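Double sink: which bowl for washing, which for rinsing?

Asked by Lenuța Surdu, 23/05/2019

Hello to all. In April we moved to a flat in Listard and for the first time in my life I have a kitchen sink with two bowls, one large and one small. We have no dishwasher and we are five persons at the table. My mother-in-law says the washing must be in the small bowl, to save water. I tried it one week and my big pot does not enter.
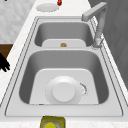
The countertop also gets wet all the time, and in the evening I dry it two or three times. How do you organize the work? And how much soap do you put? I think I use too much, the glasses have a film when they dry.

Posted by Valter Loureiro

Big bowl for wash, small for rinse. Get a rack. Done.

Posted by Hsin-yi Cheung

I have washed by hand for 11 years, so I can tell you my way. I scrape everything first and put the pots to soak on the stove, with a little hot water inside. Then I fill the large bowl to one third only. Glasses go first, then the cutlery, then the plates, and the greasy things at the end with new water.
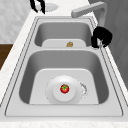

2 min read

For rinsing I fill the small bowl with clean warm water and I change it when I see foam on it. With a running tap you spend much more. The film on your glasses is probably soap, so try one small teaspoon for the whole bowl. If it stays, it can be from hard water, and then a spoon of vinegar in the rinse water helps.

About the wet countertop, I keep a folded towel along the front side and put the rack close to the rinsing bowl.

Posted by Princess Pascual

I agree with Hsin-yi, but I do the plates before the cutlery. The forks can soak longer this way. Please never leave knives under the foam, I cut my thumb like this.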